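Two Grippers and a Lunch Container: speaker notes
By Obsa Belay | 2021-01-24
14 shares | 3 comments

Slide 1. Say hello, say name, do not tell the airport story. The talk runs long every time I tell the airport story.

Slide 2. What we compared. Two hand-held grippers, the Larkmont and the Soltik. Same table, same operators, same objects. Pause here for the person who asks about arms. Arms are slide 9. There is no slide 9 in the short version.

Slide 3. The numbers. 1333 attempts, of which 539 were with the Soltik and the rest with the Larkmont. Yes, that's lopsided. The Soltik spent a good part of May in a box waiting for a spring that costs less than the stamp. If anyone wants a significance test, smile and offer the spreadsheet.

Slide 4. Fingers. Bare fingers slip on smooth plastic. Everybody in the room knows this and has still bought bare fingers. Covered fingers hold better until the covering starts to shift, and then you're measuring the covering. We lost 105 attempts to that before we started writing it down.

Slide 5. Triggers. The Larkmont trigger is stiff and honest. The Soltik trigger is lovely for an hour. Ask for a show of hands on who has had thumb cramp. Wait for it, there are always more than you'd think.

Slide 6. Choosing objects. Zarthorpe sent us a list of 1000 recommended household items, including a gravy boat. We went with what was in the kitchen. Clear plastic is the mean one: the camera sees the table straight through it, so you learn to love a bright lid.

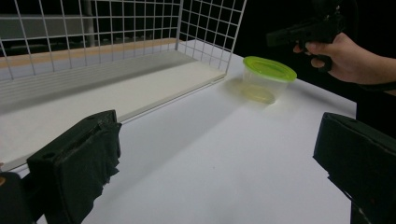
Lids also flare, so the operator goes for the rim every time, and then the policy goes for the rim every time. Tell them to go for the body. They will nod and go for the rim.

Slide 7. Software. Both grippers logged through Jadoon. Its clock drifted between devices and we corrected for that by hand, twice, in opposite directions. Move on quickly.

Slide 8. Which one should you buy? Larkmont if you share it among several people, Soltik if you keep spare springs. Leave the order codes up while people take photos of the wrong slide. Questions until they turn off the projector.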